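## 4. Setting the party table

Read this section before you open the cup sleeves. For the room layout, see section 2.

**You need:**

- one tablecloth for each table, wiped clean
- paper cups, dotted print (the Halholm box has 288)
- silver mesh bundles, from the bag marked Clutitz
- a dry cloth

**Steps**

1. Put the tablecloth on the table with the printed side up. Pull from the middle toward the edge until it lies flat. On a table with rounded edges, let the cloth hang down by itself and do not fold the corners.
2. Wipe the top with the dry cloth. A glossy cloth shows every finger mark, so please hold it only at the hem after this.
3. Take the cups out of the sleeve one by one. Look inside each cup. Put away any cup with a bent rim.
4. Take one mesh bundle and pinch it in the middle. Open the two ends with your fingers – slowly, the strands catch on rings and watches.
5. Bring the bundle to the mouth of the cup. Try it first with the cup lying on its side, then decide how much mesh should go in.
6. Push in the lower part and leave the upper part outside. Stand the cup up. If it falls, take out some mesh and try again.

> **Caution:** The cups with mesh are for decoration. Do not pour drinks in them, and keep them 33 cm or more from candles.

**Note:** Haruna Fujimoto prefers the mesh quite loose at the top. Minoru Hattori makes it tight. Both are acceptable, but use the same style on one table.

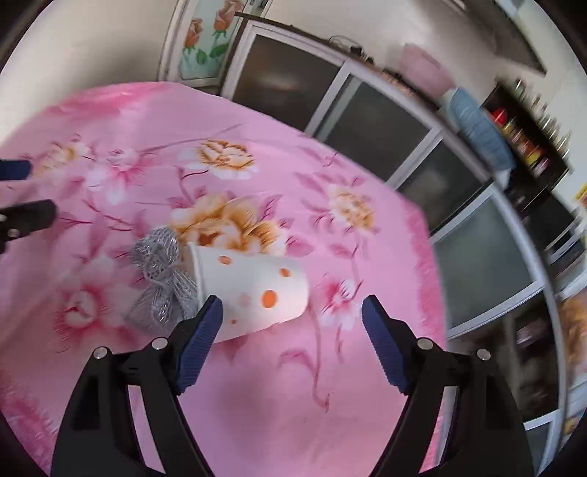 *Fig. 2. Dotted cup on its side, mesh bundle at the mouth (step 5).*

7. Place the finished cups where they do not cover all the printed flowers.
8. Return unused mesh to its bag and close the bag with the clip. Cups that are still clean go back in the sleeve, rims in the same direction.

If mesh is missing on Thursday, ask Yuto Kubo for the second bag.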